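Print | E-mail this message
Reading time: 2 minutes

From: Napaporn Saithong
To: Noiphan picking list
Date: 10 March 2024
Subject: Re: How many grasps before we retrain?

Bradley Bellamy wrote:
> We have 411 labelled attempts on the front bin. Could we stop there
> and retrain? Also, does anyone object if I drop the failed ones? They
> make the success rate look dreadful.

I object. The dreadful ones are the part the model learns from. If you feed it only successes it will conclude that every grasp works, and we already have a grant proposal that believes that.

On stopping: I'd carry on for now. Most of what we logged in December was boxes, and boxes are easy. The mix I'd like more of is hard plastic next to something soft, with the bottle lying at an angle and the toy close enough to get in the way.
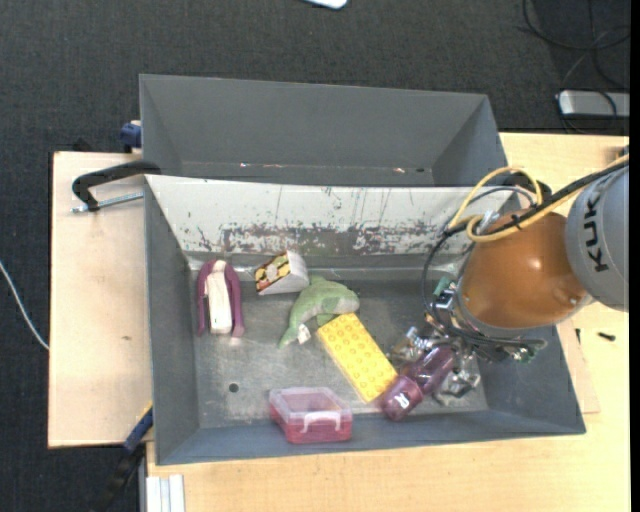

The other gap is the walls. The policy is shy of anything resting against the side of the bin, and I can't blame it, given how few examples it has had. Please log these as separate attempts even when the arm gives up early – a refusal is still a label.

Two requests for whoever runs the next batch:

- Shuffle the objects every 5 attempts. Nudging one thing with a finger does not count as shuffling, Bradley.
- Write the outcome down before you reset. Sternilari keeps the joint data, but it has no idea whether the thing was dropped.

I can do 4 hours on the rig this week if someone else takes the labelling.

Napaporn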